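Can a Robot Do the Kitchen Chores Yet?
Project report, second term
Nicanor Urrutia and Przemysław Żak

1. Introduction

People have asked for a mechanical servant for a long time. In our school library we found a magazine from 1912 which promised one to every housewife. We wanted to know how far the machines have come with one small chore – to pour a drink of a given weight. Our teacher set the target at 200 grams.

2. Preparing the work surface
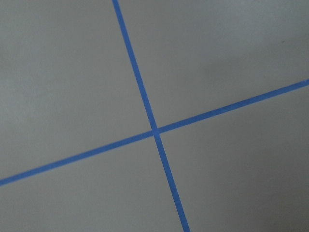

Repeatability was our first problem. A person who pours a drink looks where the cup is and moves the hand without thinking, but a programme needs the positions to be agreed before. We called our programme Grokard and gave it fixed places to start from. Where the two blue strips cross, the tape is doubled and a little darker, and such a point is easy to find again by eye. The strips do not meet at a right angle, so we advise the next group to measure from the crossing and not along the tape.

3. The pouring task

The chore has three parts: to hold the bottle, to tilt it over the cup and to stop in time. The last part is the most difficult. A waiter feels the bottle become lighter, while our programme must read the weight and react with a delay. We planned 5 attempts for each setting.

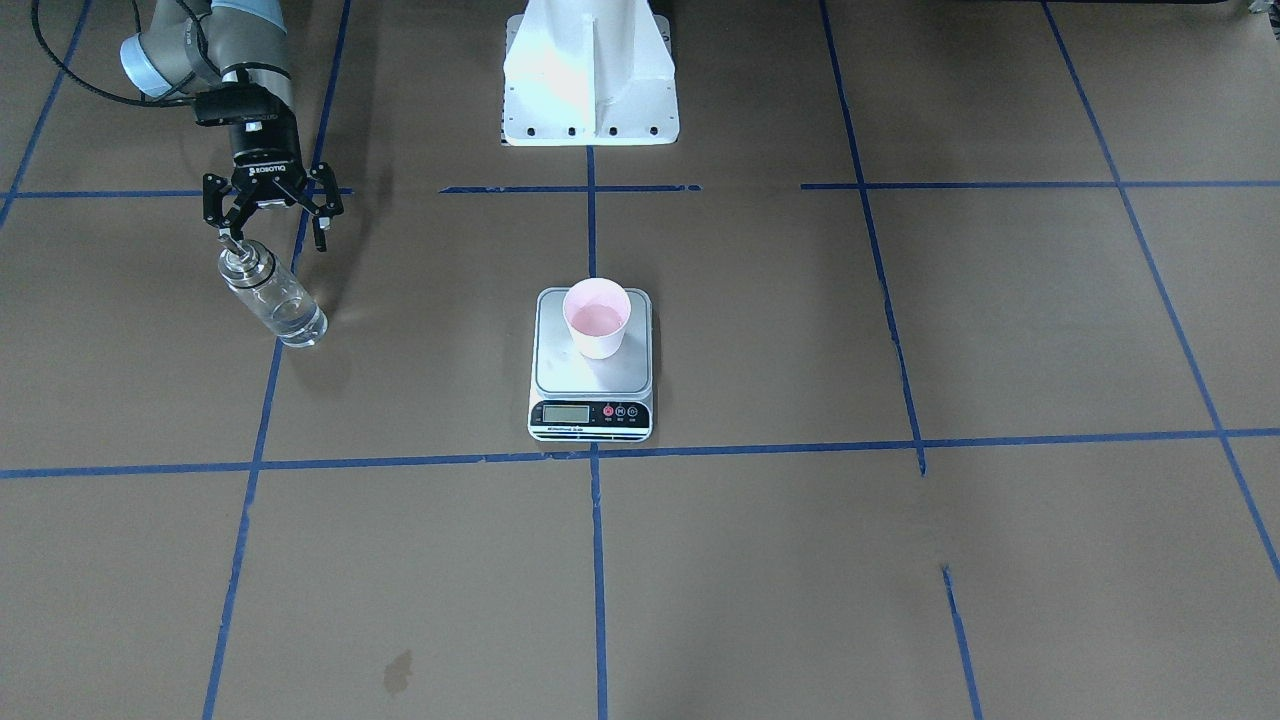 Fig. 2. Glass bottle in the two-finger gripper, paper cup on the kitchen scale.

4. Our opinion

We think that such a machine could help in a café where every cup stands in the same place. In a family kitchen it is still too early – cups are moved, and children are not patient.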